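Notes on steaming buns in an electric pot, revised in June after reader queries. They cover plain and filled wheat buns cooked from a proved state, and reheating from the fridge.

## Water

Fill the pot cold, to a level clearly below the underside of the basket. If boiling water reaches the perforations, the base of each bun soaks it up and turns to paste, and no extra time will bring it back. A finger's width of clearance is too little for a rolling boil; allow two.

Hard water leaves a chalky ring at the water line. In Salterham the tap water is hard enough for the ring to show after 4 sessions. Remove it with a tablespoon of citric acid in enough water to cover the ring, heated to just below boiling, left to stand until cool and then rinsed twice. Vinegar also works but the smell stays in the next batch. Do not scour the inside of a pot that has a coating.

Empty the pot after use. Standing water under a closed lid goes stale overnight.

## Loading the basket

Buns grow in the steam, mostly sideways. Leave a gap of half a bun's width on every side, and the same between the outer buns and the metal. Two buns that touch will join, and the skin tears when they are pulled apart. The tear does no harm to the taste but it shows.

Squares of baking parchment, one per bun, are the simplest way to stop sticking. Cut them slightly smaller than the cooked base so that steam still reaches the holes around them. A single sheet over the whole basket blocks the steam and gives a wet underside with an underdone top. If you want one sheet, perforate it. A thin wipe of oil on the metal is the alternative, renewed for each batch.

Filled buns go in seam down unless the pleats are meant to be seen.

## Timing

Times run from the moment steam escapes steadily at the lid, not from switching on.

| Item | Minutes |
|---|---|
| Small plain bun, proved | 9 |
| Large filled bun, proved | 16 |
| Cooked bun, reheated from fridge | 4 |

For a second batch in the same pot, check the water before loading. Top up from the kettle – cold water stops the steam and the first minutes are then wasted.

Switch off at the end of the time and leave the lid closed for two minutes before lifting it. Plain buns brought suddenly into cool air are inclined to wrinkle and go dense. Tilt the lid away from you when you open it, then move it sideways in one go so that the condensation runs off at the rim and does not land on the tops.
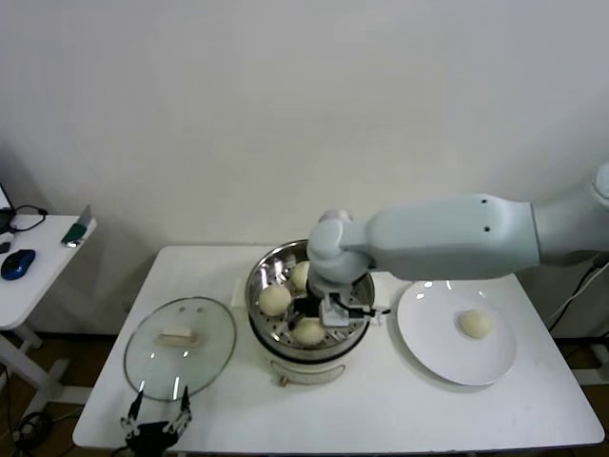 Unloading is where most of the damage is done. The tops are soft for the first minute or two and take a dent from anything narrow, so grip low on the sides with something broad, or slide a thin spatula under the parchment. Put the plate right next to the pot before the lid comes off. A wide one, like the round white plate to the right of the steamer, leaves room to set the buns down apart from each other. The lid can wait on the other side, upside down, glass lowest. In that position the drips collect in the bowl of the glass and the table stays dry, provided the handle is stable enough or the lid is supported; a folded tea towel under it stops it rocking. Work from the front of the basket to the back, so that your wrist is not held over steam any longer than it must be.

Do not stack buns while they are hot. The lower ones flatten and the contact faces go sticky. If they have to be held for the table, return them to the basket with the heat off and the lid slightly open.

## Drips from the lid

A glass lid shows you the boil but it is cold at the start and condenses a good deal of water. This falls back as spots, which leave yellowish, slightly translucent marks on a white bun. There are three usual remedies:

- Wrap the lid in a thin cotton cloth, with the corners tied over the handle and well clear of the heating base.
- Warm the lid over the steam before the buns go in, wipe it dry and only then load.
- Turn the power down one step once steam is steady. A violent boil does not cook a bun faster, it only wets it.

The cloth is the most reliable. Wash it without fabric softener, which gives off a scent when steamed. I use an unbleached square from Sayegh, cut from a longer length, and it has shown no sign of fraying after 16 washes.

A lid with a vent hole should have the hole left uncovered.

## Where to stand the pot

A steamer puts out a plume of hot, wet air for the whole of the cooking time. Keep it away from the underside of wall cupboards, where the moisture lifts veneer and swells chipboard. Pull it forward from the wall as well, far enough that the plaster behind does not feel damp when you have finished. Emulsion paint in a kitchen will tolerate the odd session. Used daily in one spot, it will mark.

The surface must be level. On a slope the water gathers to one side and the buns over the shallow side cook unevenly towards the end. Keep the flex away from the front edge, and turn the side handles so that neither projects past the edge of the table.

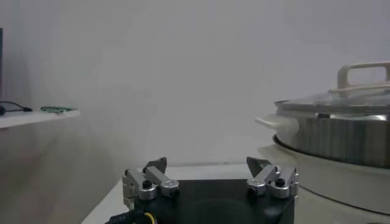

Halima Nnaji wrote in to disagree on the lid cloth. She gets fewer marks with no cloth at all, she says, by propping the lid open with a wooden chopstick across the rim and adding one minute to the time. She also finds that the cloth holds enough water by the third batch to start dripping on its own account.

Both points are fair. The chopstick method loses heat, so it suits small plain buns better than large filled ones, and the pot uses more water. On the second point, change the cloth after two batches or wring it out and re-tie it. Take the lid right away from the pot to do this.

## Cleaning and storage

Starch sets hard in the perforations. Soak the basket in cold water first, as hot water cooks the residue on, then brush from the underside with a soft bottle brush. Hold it to a window afterwards and look for blocked holes. Dry the basket completely before nesting it in the pot, and store the lid separately or upside down on top with a sheet of kitchen paper between, so that air can get in.

Wipe the heating base with a damp cloth only, unplugged and cold. Check under the rim of the lid too, where a metal band meets the glass. Dough residue collects there and is best removed with a wooden cocktail stick.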